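2023-09-10

Gripper build, canteen table 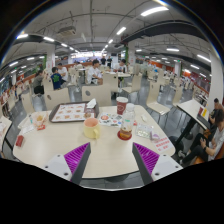 Purple fingers over the table, with the yellow mug and the bottle in the middle.

Reprinted the left finger last night in the softer filament. The old one had split along the third rib. The print came out clean apart from some stringing at the base, which I took off with a scalpel. Both fingers are now from the same roll, so they ought to bend alike.

Three screws in each mounting plate. I had been using two and leaving the top hole empty, and the plate rocked when the fingers closed. I've put a drop of threadlock on all of them and will leave it alone now.

The contact strips are still a worry. The glue I bought for them says 52 hours to full strength and I never wait that long. Adelmo Marchetti thinks I should stitch them on through the ribs. He may be right, but it means drilling, and I don't want to drill a finger that took all evening to print.

Jobs left:
Shorten the trigger cable by 2 cm.
File the inside edge of the right plate.
Weigh the whole thing again. It was 486 g before the new finger and I would like it nearer 300, though I can't see where that comes from unless the handle goes.
Write up the opening width for the Clusetcombe workshop page.

Mugs are on the list to try properly, handle first and then by the rim. After that paper cups, which need a much lighter squeeze. Ordered more M3 screws and a second spring. They should be here before October.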